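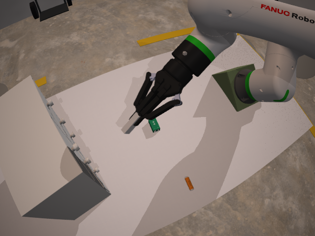 Bandara Auto Service to Open Second Location in Prireo

29 March 2021

Bandara Auto Service has signed a lease on the former Plorkel tire warehouse in Prireo and will open a brake and suspension shop there in December. The new location will have nine service bays and a separate lane for wheel alignment. The company's present shop on Utell Avenue will remain open and will continue to handle engine and transmission work.

Under the plan, all brake, steering and suspension repairs will move to the new address. Customers with appointments booked before the move will be contacted by telephone and told which location to use. Prices for inspections and standard brake service will be the same at both shops.

"Our Utell Avenue customers have waited too long for an alignment," said Esperanza Lindqvist, general manager of Bandara. "The second shop allows us to offer same-day service for most routine work and gives our technicians the room they need." 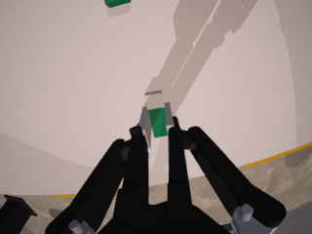
A small green block held in a black gripper.

Work on the building will begin after the city completes its review of the drainage plan. The floor in the service area will be cut and replaced to allow for in-ground lifts, and the loading dock on the north side will be removed. Marcus Mercado, who is managing the construction, said that the roof was found to be sound and will be kept.

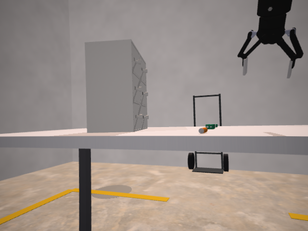 Parts storage at the new shop will follow the system now used on Utell Avenue, with brake pads, rotors and hardware kept next to the bays in which they are needed. Larger suspension parts will be held on racks along the rear wall. Repair orders and inspection forms will be stored at the service counter in upright cabinets, plain and gray like the tall one on the long table here, and will be kept for two years before they are destroyed. Customers may request a copy of their records at either location.

The company expects to hire service advisers and certified brake technicians before the opening. Applicants should bring proof of certification and a valid driver's license. Technicians who complete the company's training course will receive a tool allowance of $3000.
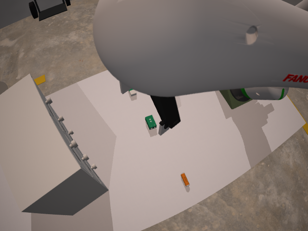 Puspita Liew
Communications Officer, Bandara Auto Service

The shop will also offer a seasonal inspection covering brakes, tires, shocks and steering joints. The fee is $50 and will be credited toward any repair approved on the same visit. Fleet operators may arrange inspections at their own yards by calling Juniper Benavides in the fleet office.

Opening hours for the Prireo shop will be posted at the Utell Avenue counter once the final building inspection has been scheduled.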